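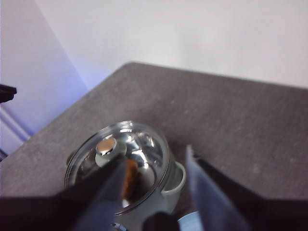

Home Shop Worktops Care Samples Contact

Vuvstead Work Surface Cleaner, 22 oz

Vuvstead is a ready-to-use spray cleaner for sealed worktops, benches and desks. It is made by Clelari and sold in a 22 oz trigger bottle or as a concentrate for refilling. It lifts grease, coffee rings, pencil and light marker, and dries without a film on matte finishes.

Suitable for: laminate, solid surface, sealed stone, powder-coated steel, glazed tile.

Do not use on: unsealed marble or limestone, raw or oiled wood, waxed finishes, phone or monitor screens.

How to use

Clear the surface and wipe off loose crumbs or dust with a dry cloth. Set the nozzle to SPRAY and hold the bottle a hand's width away. Spray lightly and wipe with a damp microfiber cloth, then buff with a dry one. For dried-on spots, leave it for a minute before wiping. Do not let it dry on the surface. Rinse with clean water anywhere food will be prepared.

On dark or high-gloss tops, try a small area first. Most streaks come from using too much cleaner. One or two sprays will cover a normal desk.

Specks and patterned tops show less dirt than plain ones, so they tend to get cleaned less often. Run your palm over the surface. If it drags, it needs cleaning.

Concentrate

The concentrate comes in a bottle with a measuring cap. One capful makes one 22 oz bottle, and each bottle of concentrate makes 15 refills. Fill the spray bottle with cool water first and add the concentrate after, or it will foam over the neck. Mixed cleaner keeps for 13 weeks. Write the date on the back label in pencil.

Scent

Two versions: Unscented and Milness. Milness is a mild cedar and lemon peel scent that fades in a few minutes. The Unscented version has no masking fragrance and smells faintly of soap in the bottle.

Cloths

We pack Vuvstead with one Saengthong microfiber cloth when you order the starter set. The cloths are gray, hemmed on all sides, and can be washed warm with other cloths. Leave out fabric softener. It coats the fibers and they stop picking up grease. Extra cloths are sold singly.

Storage and safety

Keep between freezing and 70°F, with the nozzle turned to OFF. A bottle that has frozen may turn cloudy. Let it thaw at room temperature and shake it before use. Keep away from children and pets. If it gets in your eyes, rinse with plenty of water and read the first aid panel on the label. Never mix with bleach or any other cleaner.

Shipping

Orders placed by noon on Tuesday go out the same week. Concentrate ships by ground only. Unopened bottles can be returned; opened ones can't, unless the trigger is faulty, in which case we will send a new trigger.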